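Groups > Louro Room > Meetings > Minutes

Louro Room Users' Meeting
21/10/2025, in the room itself
Chair and notes: Zulmira Brandão

1. Last time
Minutes from June accepted as written. The one leftover was the spare key, which now lives with the Plondo sewing group. Thank you, Plondo!

2. The brick wall
Long and very happy discussion. Everyone who spoke wants the red brick on the left side kept bare – no paint, no plaster, no paneling. Jivadberg had offered to paint it white to match the ceiling, and withdrew the offer cheerfully once they heard how people felt. It is the best thing in the room and it makes even a gray Tuesday feel warm. Agreed: brick stays. Nothing is to be drilled into it without asking the meeting first.

3. Lights
The big fluorescent fixtures toward the front get high marks from the sewing people, who can finally thread a needle after dark. The drawing class finds them a bit strong and asked if they could work by the smaller ones near the back wall. Zulmira will find out whether front and back can be switched separately. If they can, she'll label the switches.

4. Air conditioner
Visex quoted 122 for a cleaning visit, filters included. Accepted with no objections. They'll need a clear spot for a ladder under the unit, so please leave that corner free on the day. Date to follow by email.

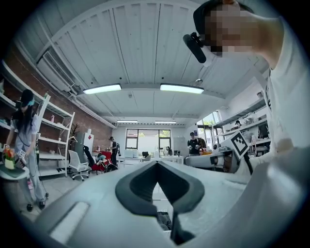
5. Shelves
The tall white shelving against the brick has been a real success and is already collecting small things with no obvious owner. The pink bottle on one of the upper shelves was mentioned twice and claimed by no one present. Agreed that each group gets one shelf and puts its name on it. Unclaimed bits go in a box by the door for 2 weeks and then get given away. Plondo asked for a low shelf, drawing class doesn't mind. A short tidying session was proposed and got an enthusiastic yes – 3 people signed up on the spot, and Jivadberg is bringing cake.

6. Money
Balance stands at 800 before the Visex visit. We'd love a second shelving unit to match the first, but will hold off until the cleaning is paid for. Prices to the next meeting, please, if you see a good one.

7. Other business
The drawing class would like to hang finished work for an open evening. Great idea, warmly received! It has to be done without touching the brick (see item 2), so strings from the shelving or a folding screen were both suggested. They'll try something and report back.

Actions
Zulmira – light switches, Visex date, shelf labels
Plondo – box by the door
Jivadberg – cake
Drawing class – hanging test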